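September 5, 2026

Saturday, and I should have been at the lake, but the pose filter finally behaves and I can't stop poking at it! So I'm writing this at the kitchen table with the laptop still warm and a replay running in the other window.

Where I left things last night: the marker tracker in Istov was losing the right gripper every time the wrist rolled past a certain angle, and when it got it back, the pose came in flipped. One bad detection and the whole wrist spun half a turn and spun back. The planner downstream (Rundar, still my favorite piece of code in the building) did its best to follow that, which in replay looks like a person trying to shake a bee off their hand.

I had been blaming the smoothing. I spent most of July blaming the smoothing. Soledad Hutchins looked over my shoulder for maybe two minutes on Thursday and asked why I was solving each marker on its own when the cube is rigid and we know where all its faces are. Well, yes. I went home, rewrote the solver so every visible corner on a cube goes into one fit, and threw out three files of special cases. That felt wonderful.

Numbers from this morning, so I have them later: 3,000 frames from the bag-handling recordings, old solver flipped on 45 of them, new one on none. None! I ran it again with the seed changed because I didn't believe it. The fit costs a bit more time per frame, but we had plenty to spare and the loop still holds.

Then I got greedy and tried the thing I've wanted since spring, feeding the uncertainty from the fit forward in place of a fixed number. When a cube is seen nearly face-on with one marker, the filter now leans on the motion model, and when two or three faces show, it trusts the camera. Fifteen lines, most of them a matrix transpose I had backward. The jitter at the fingertips dropped so much that I thought the replay had frozen.

Still open:
The time offset between the two hands. Left leads right by 20 ms in some recordings and 30 ms in others, and I don't know why it would jump. Tavion Gallagher thinks it's the buffer in the Mercado bridge. I think it's my timestamps. We bet a sandwich.
The contact detector. It fires late on anything soft.
Rename the config keys before anyone else has to read them. "use_new_new" has to go.

Tavion called around lunch to ask if the Adbridge viewer could show both filters side by side, and I got to say it already does, as of an hour ago. He wanted the branch right away, so I pushed it with a commit message I'm not proud of.

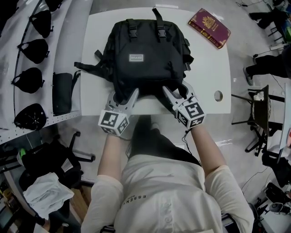
Soft contact is what I want to work on next, and I've gone back to the black backpack to think about it. Both grippers press their tips against the lower front of the bag, and my detector wants a sharp stop in the fingertip speed, the kind you get from a hard edge. Fabric can give a little before it pushes back, so I need something that looks at both hands together. The marker cubes sit behind the fingers, too, so a small angle error at the cube gets bigger by the time it reaches the tips, and that might be half my lateness right there. I also want the segmenter to ignore the burgundy booklet lying on the same table until somebody reaches for it – right now it would happily make that a target. First job Monday is the tip offset. I'm going to let the replay finish and then make dinner, probably while thinking about transposes.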